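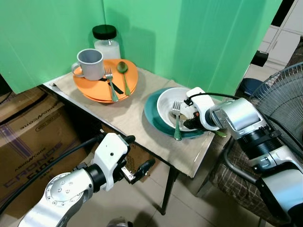 Table station with green side panels: orange plates and gray mug at the back, teal plate and white bowl at the front right.

Visit report: Magnusson dish handling rooms, Brornthorpe
10 August 2026
Ronja Berge

The visit covered the sorting room, the wash line and the storage area. Magnusson rents tableware to canteens and small event halls and takes it back unwashed. The site holds 3,000 place settings when everything is in. I was there to look at how used dishes are separated before washing, as Imley is planning a similar room on a smaller scale.

Sorting room

Returns come in through the side door in stacking crates and are checked against the delivery slip. Plates are sorted by diameter first and color second. The orange and dark teal plates belong to different sets, and mixing them at this stage causes most of the errors later on, according to the shift lead. Mugs and bowls follow, then flatware.

The table station is small. Its top is covered with a beige cardboard sheet, and two green panels close off the corner behind it. The orange plates were stacked at the back left with the mug, a fork and a green spoon still on top. A clear glass jar with a black lid stood behind them in the corner, partly filled with something white. I did not ask whether it was salt or sugar. The bowl on the teal plate still had brownish food residue in it.

Residue is the main issue at this step. Magnusson's rule is that bowls are scraped before they are lifted off the plate under them. Forks go tines down in the soak tray -- the tray has a perforated insert, 5 mm holes, lifted out by two handles. Loose spoons go in the same tray but at the other end. The cardboard is changed at the end of each shift and costs very little. Imley had been considering rubber matting, which needs washing and drying space that the Imley room does not have.

A chair with a plaid cushion is kept beside the table and there is a standing fan behind the station. Room ventilation is poor on the door side. White wall cabinets would be useful at Imley too, at a height that does not require a step.

Wash line

The line runs at 80 degrees Celsius on the final rinse. Racks hold 16 plates each and are loaded facing the same direction. Mugs go in upside down at a slight angle so that water does not collect in the foot ring. Dark mug linings are inspected under a lamp after drying, as tea film is hard to see on gray.

Storage

Shelving is by Rurna, steel, adjustable. Labels are on the shelf edge only. Two bays near the loading door were being relabeled and could not be inspected.

Points to follow up

Ask Magnusson for the supplier of the soak tray insert.
Measure the Imley corner for side panels. Check the sprinkler clearance at the same time.
Decide on one plate color or two. Two colors means a second sorting step and a second set of shelf labels.
Return visit later in August if the relabeled bays are finished.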